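I had been promising myself a Sunday out for weeks, and when my neighbor Roman Szulc mentioned that the Tranik workshop was opening its doors for the afternoon, I put on my good shoes and went. It's a forty-minute bus ride if you catch the right bus, and of course I caught the wrong one, so I got to see rather a lot of Plekby first (the bakery by the bridge is still there, I'm happy to report!).

There were 20 of us in the first group, squeezed in along the wall with our coats over our arms. Zuzana Kubíček gave the welcome, and she has the sort of voice that makes you feel you could learn anything if she had the patience for you. She said they had recorded 3000 short practice runs over the winter, all of them done by people, by hand, so that a robot could learn from them later. I wrote that down on the back of my bus ticket.

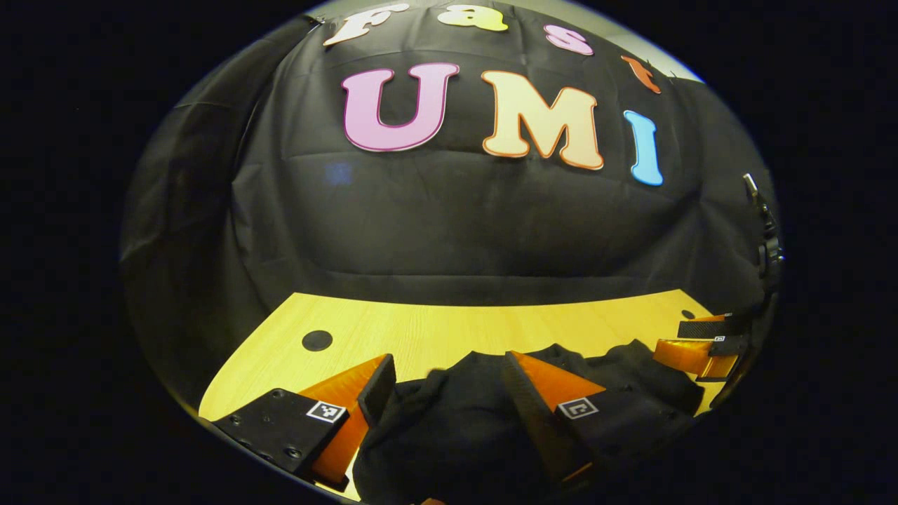

I have folded laundry nearly every day of my adult life and never thought of it as difficult. Then it was my turn to try - and oh my goodness. You hold the gripper and try to do with two fingertips what you would normally do with ten, and a sleeve has a mind of its own. It didn't help that the cloth was black and all bunched up on the table, so I could hardly tell one fold from another, while those bright orange fingertips were the easiest thing in the room to follow. I did like the big puffy letters on the backdrop, which gave the place a bit of a birthday party feeling.

Roman had his go after mine and was much better at it, and he mentioned this twice on the way to the coffee table. The coffee was good, by the way, and there was a poppy seed cake from Szewczyk that I went back for. Zuzana said they'll open up again in March, and I've already told my sister to keep the afternoon free.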